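Robot Software Lab, Unit 3: Camera Streams and Motion Blur
Course notes, instructor Veronica Mocanu. Lab assistant: Bogdan Furtună.

3.1 Which view should the policy trust?

Last unit we treated the observation as one vector. Now we open it. On our two-arm cell the observation has joint positions plus several camera streams, and they do not fail in the same way. A wrist camera sees the contact point well when the arm is slow. When the arm is fast, the same camera gives you smeared edges, and any detector that looks for a clean contour will lose it.

An overhead view is calmer, but the arms hide what is under them. A low side view gives height above the table and almost nothing about position in depth. Please keep these three cases in mind when you read the code in the Erier package.
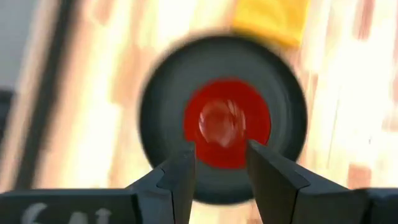
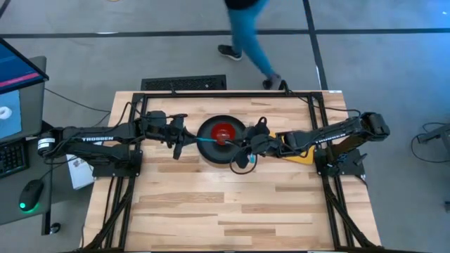
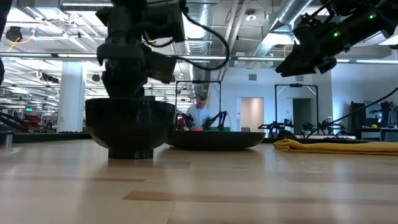 Fig. 3.2. Wrist view with motion blur (first), view onto the table with both arms (second), view from table level (third).

3.2 Blur score

In the first view of Fig. 3.2 the rim of the black disc looks doubled, but the red center is still easy to separate by color. So a color mask can survive where an edge filter does not. In the exercise you compute the variance of the Laplacian for each wrist image and compare it with the joint speed at the same time stamp.

Your log has 593 wrist images. Mark an image as blurred if the score is under 800. This threshold is only for our lighting — if you change the exposure, you must choose it again.

3.3 Time stamps

The streams do not arrive together. The Hikton node adds a delay of 13 ms to the overhead stream, and you should correct it before you pair the images. Many students pair by index. Please pair by the nearest time stamp, and drop the pair if the difference is too large.

Exercise 3

a) Plot blur score against joint speed, for each arm separately.
b) Find one moment where an arm hides the object from the overhead view. Which other stream can help?
c) Explain in a few sentences what the controller should do when no view is good — hold, slow down, or continue with the last estimate.

Questions about the log format go to Bogdan. Read section 3.4 before the next lab.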